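Community Lunch Project: how the Delaunay Room money is going

Hello again to everyone at Skilel! The serving counter is in and I'm rather pleased with it. We've gone with the pale beige top, and the round lids sit right in it, so the soup stays where it's cooked and we don't have pots wandering all over the place (the old trestle was hopeless for that).

Your grant also covered the tableware. We ordered enough for 50 places from Prarnico, white plates and bowls with blue-grey spoons and chopsticks, and it came in well under what I'd budgeted. I've been fussing over the layout ever since: a bowl on each big plate, spares further back, and the caddy where people can reach it. 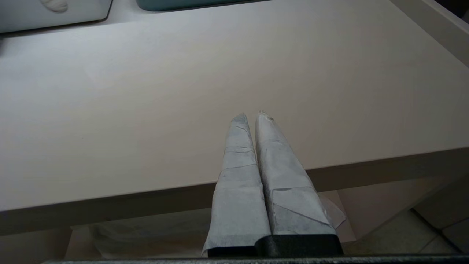
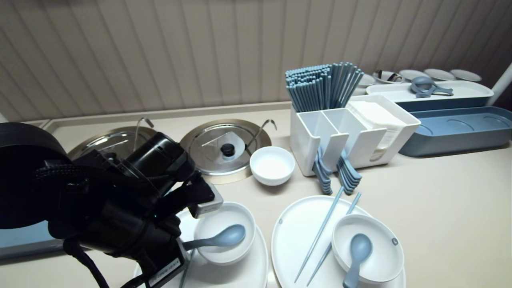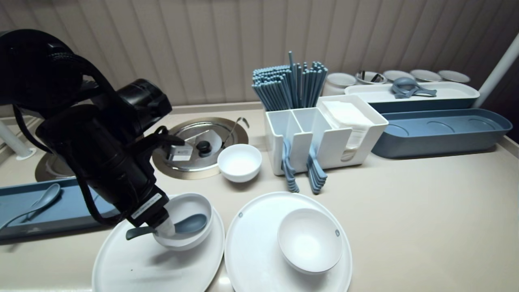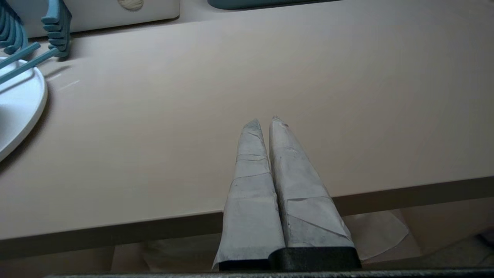
We've still got $200 left in the tableware line and I'd love to put it towards more small bowls, if you're happy with that. They go quickly once dessert comes out! The second lot of trays from Urkska is held up until June, so for now we're making do with 2.

Lunches run from noon and we're up to 4 a month. The dishwashing roster is still a bit of a muddle, I'll admit, and I'm working on it. Receipts are coming in a separate envelope.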